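Suvo folding table, white, reviewed after two years

Posted 2024-10-22 by So-ying Huang

We bought 2 of these for the front room of our unit in Zollville, mainly for craft afternoons and the odd shared lunch. They came flat in one carton each from Podgate, with the legs already attached. Setting one up takes a minute. The legs swing out, a ring slides down over each brace, and that is the whole job.

The top is plain white and wipes down with a damp cloth. Crayon comes off with bicarb on a sponge. Felt pen is harder, and turmeric left a yellow patch near one corner that has faded but not gone. Hot mugs have not marked it. I would not put a saucepan straight down on it.

Height is fine for adults on ordinary chairs. Kids under six need a cushion. There is a slight bounce if you lean on the middle, enough to notice when you are writing, and the feet are a hard grey plastic that slides on floorboards. I stuck felt pads on ours – a cheap fix, though it should not have been needed.

Where they do well is side by side. The edges are square, so two pushed together give you one big surface with only a thin line at the join. Crumbs and glitter get into it, and an old butter knife gets them out. We usually keep the craft things to one side and the food to the other. 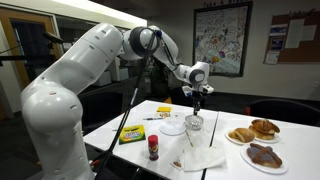

Kwok-wai Hsueh: We have had the same tables since April and mine do not sit level with each other. One is a couple of millimetres higher, so a paper plate tips if it lands across the join. Did you have to adjust yours?

Mine were level out of the carton, but check the rings on the braces. If one is not pushed right down, that end sits high. Failing that, Podgate swapped a bent leg for me without fuss, and the new one took 11 days to arrive.

On weight, I can carry one by myself down a flight of stairs, but there is no handle and the edge digs into your fingers. The Lu table has a handle and feels stiffer in the middle, but its corners are rounded, so a pair leaves gaps where they meet. For a single table I would pick the Lu. For a pair I would buy the Suvo again, and put the felt pads on before the first use.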